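Valve turning in sim: how many demonstrations before you train?

Forum: Manipulation and Learning
Started by gerno_bench, January 2019

gerno_bench wrote:

We are collecting teleoperated demonstrations of a handwheel task in simulation. The operator drives the end effector with a 6-DoF mouse, closes on the rim, turns, releases, regrasps. Observations are joint positions, gripper opening and one fixed camera. Actions are end effector deltas.

We have 1,211 episodes logged, of which 535 pass the success check (wheel past the target angle, no contact fault). Behaviour cloning on the 535 gets the first grasp most of the time, then stalls at the regrasp. My supervisor wants more episodes. I suspect the episodes we already have. Opinions?

htai wrote:

What is being randomised between resets? And post the start pose.

gerno_bench wrote:

Fixture yaw and position on the mat, light direction, wheel start angle. Arm base is fixed. The start pose has small joint noise added. The room does not change.

Typical position just before the grasp, with the wheel under the gripper:

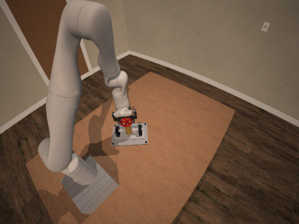 Re: start pose and approach

htai wrote:

Thanks. Two things.

First, from that camera the arm fills most of the left half of the image and the wheel is small. At training resolution I doubt you have enough pixels on the spokes to read the wheel angle. The policy can't tell "turned, now let go" from "just arrived", so it stalls. Add a second camera nearer the plate, or feed the wheel angle in as a check. If the stall goes away with the true angle, you have your answer without logging a single extra episode.

Second, throwing out 676 episodes is wasteful. Many will contain a clean grasp and one good turn before whatever tripped the check. Segment them and keep the good part.

Ho-yin Tai

valderrama_a wrote:

I disagree on the second point. We tried salvaging failed runs for the Dalden drawer set and the cut points were a mess. Operators start going wrong well before the fault is logged, so the "good" segment ends with a bad approach, and the policy copies it faithfully. We dropped the lot in July and results improved.

Agree about the camera.

- Abelardo Valderrama

htai wrote:

Your cut points were automatic, as I recall. Cut at gripper opening events and discard whatever follows the last completed turn. The tail never gets in.

valderrama_a wrote:

They were automatic because hand labelling that many runs takes weeks. Gripper events help on a wheel, I grant you. They would not have helped on a drawer. I would still weight the salvaged segments down.

clarncombe wrote:

How many operators? We had 3 and each regrasped in a different direction. Cloning averaged them and the gripper sat over the hub doing nothing. It looked exactly like a stall.

gerno_bench wrote:

Four operators. No instruction was given on regrasp direction. I have just plotted wrist angle at release and there are two clear clusters, so that is at least part of it.

clarncombe wrote:

Then pick one direction, write it down for the operators, and filter the existing set to match before collecting more. Or use a policy with a multimodal output, but I would fix the data first.

valderrama_a wrote:

Seconded. Check wrist limits as well. If the last joint starts near the middle of its range you get a longer turn per grasp and fewer regrasps for the policy to learn.

gerno_bench wrote:

Results so far. With true wheel angle added and nothing else changed, the stall is less frequent but still there. With the set filtered to the larger cluster and wheel angle kept, the policy completes a second grasp in 12 of 16 test resets. Without wheel angle, on the same filtered set, 7 of 16.

So both effects are real. I am adding the second camera next and have not touched the failed episodes yet.

htai wrote:

16 resets is thin for comparing those two numbers. Run more with the same seeds for both. Otherwise that matches what I would expect.

londoño_lab wrote:

Could you post the event-based segmentation script if you write one? We have the same format and a folder of failed runs sitting there.

gerno_bench wrote:

Will do once the camera runs are finished.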